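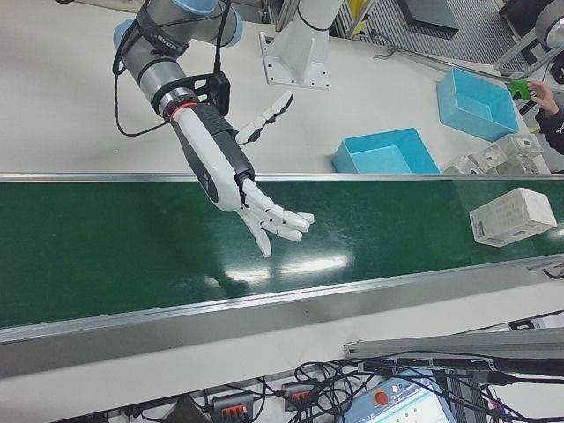
回転寿司のレーンに寿司が回らなくなって、もうだいぶ経つ。近所の店も全部タッチパネル注文になり、頼んだ皿だけがすーっと届く。衛生的だし、廃棄も減るらしいし、文句を言う筋合いじゃないのはわかってる。わかってるんだけど、私はやっぱりさみしい!

だって、あの「別に食べたくなかったのに目の前に来たから取っちゃった」がないんですよ。私がしめ鯖を好きになったのは完全に事故で、玉子だと思って手を伸ばしたら隣の皿だった(戻せないからね、仕方なく食べた)。パネルで注文していたら、たぶん一生サーモンとえんがわと玉子の往復だったと思う。

5月に旅先で入った「Halim」という小さな店は、まだちゃんと回していた。125円の皿が中心で、カウンターは12席。茶碗蒸しの後ろにプリンが来て、そのまた後ろにいか。この脈絡のなさ、最高じゃないですか。隣の席のおじいさんと同じ赤貝を狙っていて、先に取られたときの悔しさまで含めて楽しかった。お会計は715円。安い。

もちろん、回っている寿司は乾くし、何周目だこれ、という皿もある。全部の店に昔のやり方へ戻れと言うつもりはないです。ただ、平日の昼だけとか、レーンの半分だけとか、やりようはあると思うんだよなあ。おすすめ画面に「あなたへの一皿」と出されても、それは前に私が食べたものの親戚でしかないわけで。

本屋もレンタルビデオもそうだったけど、探していないものにぶつかる場所が、街からちょっとずつ減っている気がする。とりあえず来月、またHalimに行ってきます。今度こそ赤貝を取る。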